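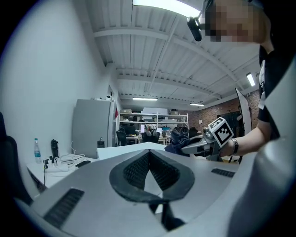
Haut noir et avant-bras nu, dans la salle de travail.

Monter sa vidéo de candidature pour une équipe universitaire
Mis à jour le 7 septembre

Vous jouez au volley, vous jouez plutôt bien, et vous voulez continuer à la fac, de préférence dans une équipe dont l'entraîneur n'habite pas à trois rues de chez vous. Il va donc falloir lui envoyer une vidéo. Votre mère en a déjà une, filmée depuis les tribunes, où l'on distingue très bien le dos du monsieur de devant. Gardez-la pour les fêtes de famille.

J'ai passé plusieurs saisons à trier ces fichiers pour l'équipe de Fetcombe. Voici comment je procéderais de l'autre côté du guichet.

Ce qu'il vous faut
Deux ou trois matchs filmés en entier, en plan large
Un trépied, ou un rebord de fenêtre très stable
Un logiciel de montage (j'utilise Stikell, n'importe quel autre coupera aussi bien)
Une soirée libre, puis une deuxième quand vous aurez perdu le fichier de la première

1. Filmer
Placez l'appareil derrière la ligne de fond, en hauteur, et n'y touchez plus. Les six joueurs doivent rester visibles du service à la fin de l'échange. Résistez au zoom. Un entraîneur regarde où vous êtes quand le ballon est ailleurs, et c'est justement ce que le zoom supprime.

Filmez à l'horizontale. Je l'écris parce que l'an passé, à Cludport, j'ai reçu un match complet à la verticale : un poteau, la moitié d'un filet et, de temps en temps, un coude.

2. Choisir les actions
Regardez tout le match une première fois en notant les minutages sur une feuille. Ne coupez rien encore. Retenez ensuite 19 actions au maximum, dans cet ordre : d'abord votre poste, puis la réception et la défense, puis le service. Si vous êtes passeur, nous voulons voir des passes. Cela paraît évident, mais la moitié des passeurs ouvrent sur l'unique contre de leur carrière.

Gardez au moins deux échanges perdus où vous avez bien joué. Une replace correcte après un ballon difficile nous renseigne davantage qu'un smash contre une équipe qui regardait passer les pigeons.

3. Couper
Commencez chaque extrait deux secondes avant le service et laissez tourner jusqu'au coup de sifflet. Un smash isolé, sans la passe qui précède, a l'air d'un accident heureux.

Dans Stikell, ouvrez le match, placez un repère à chaque minutage noté, puis exportez les segments vers un nouveau projet. Enregistrez sous un autre nom que « final ». Vous aurez besoin de « final2 », puis de « final2_vrai », autant adopter tout de suite une numérotation adulte.

4. Se signaler à l'image
Au début de chaque extrait, posez une flèche ou un cercle sur vous et figez l'image une seconde. Une seule. Le cercle clignotant qui vous suit pendant tout l'échange donne l'impression que vous êtes recherché.

Pensez à écrire la couleur de votre maillot et votre numéro sur le carton d'ouverture. Si vous portiez le 14 en championnat et un autre numéro en tournoi, indiquez les deux.

5. Le carton d'ouverture
Cinq secondes, fond uni, texte lisible sur un téléphone :
Nom et prénom
Poste
Taille, mesurée pieds nus (nous avons une toise)
Club et niveau
Filière visée et année d'entrée
Adresse électronique

Pour l'adresse, évitez celle que vous avez créée en sixième.

6. La musique
Non.

Si vous y tenez vraiment, mettez-la très bas. Je coupe le son de toute façon, comme tous les collègues que je connais. Gardez plutôt le bruit de la salle : on entend si vous parlez à vos partenaires, et sur quel ton.

7. Envoyer
Mettez la vidéo en ligne en accès par lien et testez ce lien sur un appareil qui n'est pas le vôtre. Une demande d'autorisation reçue à 23 heures est un excellent moyen de finir en bas de la pile.

Nommez le fichier avec votre nom, votre poste et l'année. J'ai dans mes archives une vidéo intitulée « MVI_3210 ». Très bon libéro, je crois. Je n'ai jamais su qui.

Dans le message, quatre ou cinq phrases suffisent. Citez le nom de l'université et vérifiez que c'est bien la nôtre. Joignez aussi le lien vers un match entier, sans montage : quand l'extrait plaît, c'est la première chose que l'on réclame.

Et après ?
Comptez deux semaines avant de relancer, davantage en juin, quand tout le monde est en examens ou prétend l'être. Une relance polie ne dérange personne. La troisième en quatre jours, un peu plus.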